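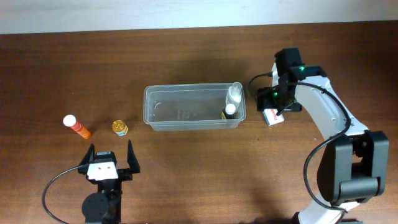
Samum cell - setup and upkeep

Samum is the two-arm tabletop cell in the Flosatgate workshop. It is used for putting small toiletries and boxes into a clear plastic tub. This README covers how the cell is put together and what to check before recording. The data format is described in FORMAT.md.

Hardware

- Two arms, left and right, each with a fingered gripper
- Wooden table, plain wall behind
- One fixed overview camera, plus the module on the right gripper head
- Control box (Pîrvu) under the table, one power supply per arm

Both arms run the same firmware. Do not mix versions. The left arm will still home on an old version but its gripper closes too far.

Starting up

Clear the space under both arms before switching on. Power the right arm first, then the left. Check that the green lights on the right head are lit - if only one is on, reseat the connector behind the gripper and start again. Run vusus home, then vusus check. The check opens and closes each gripper 4 times.

Cables

Most faults so far have been cables. The left wrist cable needs a wide loop out to the side. If it is pulled tight, the wrist stops short and logs a position error. On the right arm the cable follows the upper link and hangs free at the elbow. Leave that slack in. A cable tie at the elbow broke a wire in April.

Regular work

- Every 25 hours: wipe the fingers and check the finger screws
- Every 1000 cycles: recalibrate both grippers and save the old file
- After any servo swap: redo the zero pose for the whole arm

The screws along the right upper link work loose over time. Hand tight plus a small turn is enough, as the holes are small.

Known problems

- Gold and other shiny lids confuse the depth estimate. Use the overview camera for those.
- The clear tub is sometimes missed by the detector. Its position is set by hand in cell.yaml.
- The left gripper drifts open by 2 mm when left idle overnight.

Last revised 19 November 2025

Contact: Samum maintainers, Flosatgate | © Flosatgate | Back to top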